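30 Dec 2021

Romard trial licence, second look

Picked this up again after the break. The trial runs out in February, so I want the notes in one place before Bernadette Nic Giolla has to decide on the purchase order.

What we have: the Romard simulation package, base edition, plus the kitchen pack that Sastura sells as an add-on. The pack comes with furnished rooms, loose objects and a set of pick tasks. Sastura quoted 3000 for the year, kitchen pack included, for 2 seats. A third seat is extra and they have not yet said how much. Have asked twice.

Install went on the Drultton machine without trouble once the graphics driver was updated. The older desktop by the window would not open the kitchen at all. It stops while loading textures and leaves no message in the log. Not chasing that any further, we would not run it there anyway.

Ran the bottle task with the stock controller, no tuning. 7 runs, arm starting from the same pose each time, objects left where the pack puts them. 5 finished with the bottle lifted and held. One knocked the target over on the approach. The other stopped short with a joint limit warning, and the planner did not try another route. I would have expected it to.

Things I liked. Resetting the room is quick and everything goes back to its place. Object positions can be edited in a plain text file, so no need to open the editor for small moves. The joint readout matches what our own scripts expect, apart from the wrist, where the sign is flipped. I have put a line in the wrapper for that.

Things I did not like. Glass seems to have the same friction as everything else until you set it by hand, and the manual gives no starting values. The contact forces jump about when the fingers first touch. Altıntaş has seen the same on his copy and gets round it with a smaller time step, at the cost of speed. Tried his setting on one run and it was steadier but slow enough to be annoying.

The manual itself is thin. The section on swapping grippers is one page and refers to a menu that has moved since it was written. Support answered my question on that the next day, which is fair.

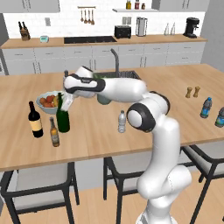
Still to do: repeat the bottle task with the friction set properly, and write down the values used. Try our own gripper model in place of the stock one. Get the third seat price from Sastura in writing. If the gripper swap takes more than a day I would hold off buying and ask them to extend the trial.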